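Home | Projects | Galleries | Notes | Contact

Kitchen collection gallery, Hattar site
Posted in June by the Branitz collection group 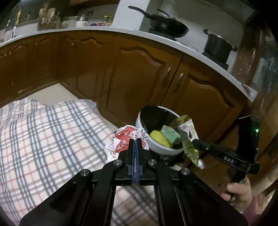 The Hattar kitchen is the second home site in the Branitz set. Episodes are recorded with hand-held grippers, one per hand, and each gripper logs its own view along with finger opening and pose. No arm is installed at this stage. The policy is trained on the recordings and tested later on the bench at Stillton.

The set stands at 3,430 episodes across all sites, and 1,382 of them come from Hattar. Each one covers a single short household task, started and ended by the operator. We keep failed grasps if the operator recovers within the same episode – they are tagged and weighted separately.

Notes on the object set for this site:

Bags and flexible packages. The printed plastic bag and the long green-ended package belong to the soft group. Soft items change shape between episodes and are not reset to a fixed pose.

Sponges in the round bin. One yellow, one green. The rim limits the approach angle, and the dark interior has been hard on the depth estimate.

Plaid cloth. Stripes give the tracker plenty of features, but folds move during a task. Frames where the cloth fills most of the view are masked before pose refinement.

Cabinets and cookware. Background only in the floor-level tasks. Stove and counter tasks are filed under a separate heading in the Eltance index.

Review removed 234 Hattar episodes, most of them for lost tracking during fast wrist rotation. Operators now hold still for 5 seconds at the start of each episode, and the loss rate has dropped – figures will follow with the next release.

File naming and the calibration procedure are unchanged from the Stillton set.

Contact: collection desk, Branitz project | Copyright Branitz project | Back to top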